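Kurkance teardown notes - README

Parts and order of work for the desktop towers on the Sollbridge bench. Written fast, will tidy later. Maintained by Lionel Heywood. Last edit March 6, 2021.

What's in here
- photos of the open tower, side panel off
- notes.txt, one line per part
- parts.csv, 3911 rows, some blank in the "slot" column (known)

Case goes on its side, open face up. Drive, card and small parts go in the grey holder on the left, not loose on the table pls.
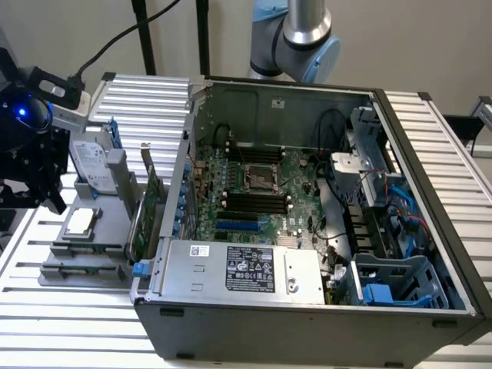
Tower open, CPU socket empty, Seagate drive and green card in the holder.

Names used in the notes
psu = power supply, the silver box with the big label
cage = blue-grey plastic bit next to the psu
socket = where the processor goes. Metal frame round it, lever. Don't touch the pins
mem A / mem B = memory slots, one bank either side of the socket
blue slot = long one below mem B. Short cards go in teh dark ones

Order for putting back: processor, memory, card, drive. Cables last. Allow up to 20 minutes per tower, more if the clips on the rear edge are stiff.
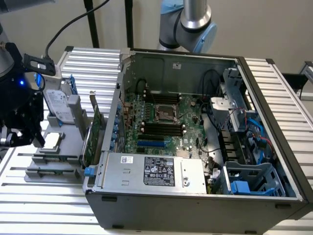

Drive stays in the holder until the card is seated and clipped. Keep hold of it by the sides, label readable, and write the serial down before it goes in the cage.

Known problems
- 9 entries have psu and cage swapped, fix in version 2
- "tray" and "holder" both used for the same thing, sorry
- January notes use the old names, see Pruvbridge folder

Corrections to Lionel or Kiều, either is fine.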